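About Plenercombe

Plenercombe is a small cooking school in the old Gouveia building. We opened in June with two classrooms and one shared kitchen. Classes run in the morning and evening, and most courses last four weeks.

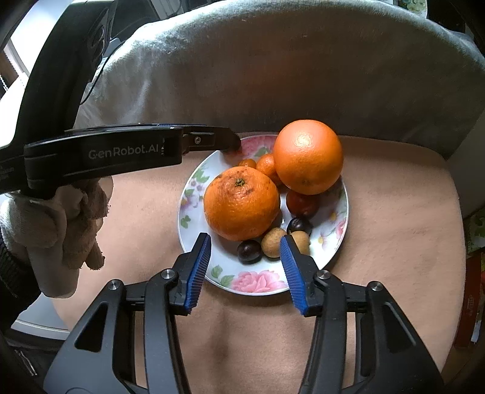
Groups are kept small — three students to a bench. Beginners are welcome in every course except bread, which asks for some practice first. Aprons and knives are provided.

Parking is behind the building, off Cledard Lane.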